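How to budget for a first kitchen-task robot bench

Posted 4/24/20 by Dace Lepik

When we set up our first bench at Futine, I did what I suspect most people do and priced the arm to the last penny, then scribbled "bits and pieces" underneath with a hopeful little number beside it. Please learn from me! The bits and pieces had swallowed our contingency by the end of February.

Step 1. Write down the task before you look at a single catalogue. Ours was "pick up a slice of bread and get it into a toaster oven", and that one sentence settled the reach, the payload (tiny, bread weighs next to nothing) and the sort of gripper we needed. A plain two-finger one is a perfectly good place to begin.

Step 2. Measure the table with everything on it. Appliances take up far more room than you'd think, and an oven with a drop-down door needs its space counted with the door open. I lay ours out with masking tape first, which looks daft but costs 2 pounds.
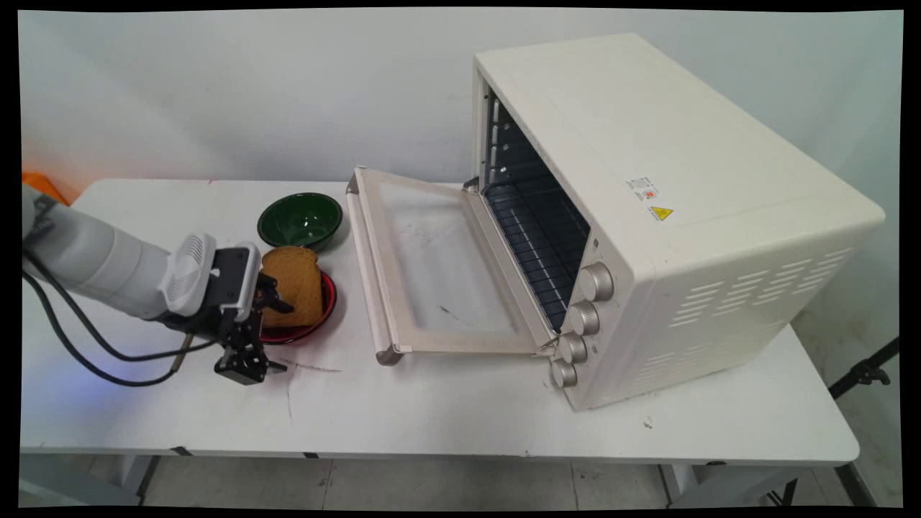

Step 3. Give cables their own line in the budget. I put down 70 pounds for ours and spent 187, mostly on longer leads and the clips to keep them tidy – and I still wish I'd bought more clips. Ask the supplier what length comes in the box. Sultus told us straight away, while Manninen took a few emails (very nice emails, mind you).

Step 4. Buy the props yourself, and buy spares. Plates, bowls and a cheap second-hand oven will do nicely. Choose crockery in different colours if your budget stretches to it, and put bread on the weekly shopping list, as it goes stale and starts to handle differently.

Step 5. Keep a proper reserve. My colleague Kittipong Yensuk talked me into 1000 pounds for spare fingers, repairs and the odd replacement part, and I grumbled about it for days. We've used most of it.

Step 6. Get the delivery and setup charges in writing before you sign. The quote from Drorno listed them on a separate sheet, so do turn every page over and add the lot up again with a cup of tea at your elbow.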